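Grumcombe sorting project: where we are with the examples

Progress report to Harms, Jan 6, 2023
Prepared for Sabine Eichhorn

Hi Sabine,

You asked for something you could read on the train, so I've kept the tables out and put them in the shared folder with the budget sheet. Short version: we have 1867 usable episodes, we're a bit behind on the awkward items, and I'd like to move some money from travel to operator hours. The long version is the rest of this.

When I wrote to you in the fall we had just gotten the two-arm setup talking to the recording software and I was (over)confident about the pace. The first stretch went slowly. We lost the better part of two weeks to timestamps, because the wrist cameras and the joint readings were drifting apart during longer recordings, and a learning system fed on that will happily learn to close its fingers a beat too late. Everything recorded before the fix has been pulled out of the count. It hurt to do that, but I'd rather give you a smaller number I can stand behind.

Since then it's been much better! On a good day one operator gets through 69 episodes before we call it, and the quality holds up nearly to the end. After lunch it dips a little, which you can see in the review scores, so we've started switching tasks halfway through the day. The operators like that too.

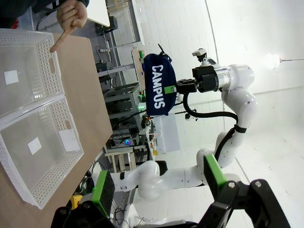

The task we've spent the most time on is sort-to-basket: pick up a soft item, carry it over, put it down in whichever basket the person asks for. It sounds like nothing. But soft things change shape the moment you grab them, and zippered bags are the worst of the lot, with straps going every which way. Our early policy (trained on boxes and bottles only) kept trying to squeeze bags at the corners. With 940 of the current episodes now on soft goods, the latest version goes for the body of the bag much more often, and it recovers better after a bad first grab. I don't want to oversell this. It still drops things, and it still gets confused when a strap hangs across the spot where it wants to put its fingers.

The other half of the work is the asking. We want the system to follow a person who points, so a fair share of the episodes have somebody gesturing at the basket they want. Getting natural pointing is harder than I figured. Told to point, people hold out a stiff arm like a road sign and wait. We had better luck giving them a small job of their own to think about and letting the pointing happen along the way. We also vary which side they stand on, how long they hold the gesture, and whether they change their mind in the middle. The change-of-mind episodes are my favorites and also the ones that fail review most often, mainly because our labels only allow a single target per episode. Bisteck is rewriting the label format so we can mark the switch. They've promised a test version soon, and I'll believe it when it loads.

Speaking of review: around 5 percent of what we record gets thrown out now. Most of that is blocked camera views and operators bumping the table. We keep the failed grasps, by the way. You asked about that on our last call, and yes, they go in, marked as failures, with the recovery attempt included if there was one.

Equipment. The Dralix finger pads wear faster than we budgeted for. Once they get shiny the grip changes, and then the examples from the start of the week don't match the ones from the end. We now swap them on a schedule and note every swap in the log. I've ordered spares out of the consumables line, so no new money needed there.

What I do need is your okay on the travel money. The second site visit was meant to be a demo, and I don't think we have one worth getting on a plane for yet. I'd like to put that amount toward a third part-time operator through March. That would let us run both stations at once and catch up on the straps, handles and drawstring bags, where we're thinnest.

Next up for us: finish the soft goods set, relabel the change-of-mind episodes once Bisteck delivers, then retrain and rerun the same tests as before so you can compare like with like. If you want to watch some raw episodes, tell me which kind and I'll send a handful. The plain ones are pretty dull, so ask for the drawstring bags.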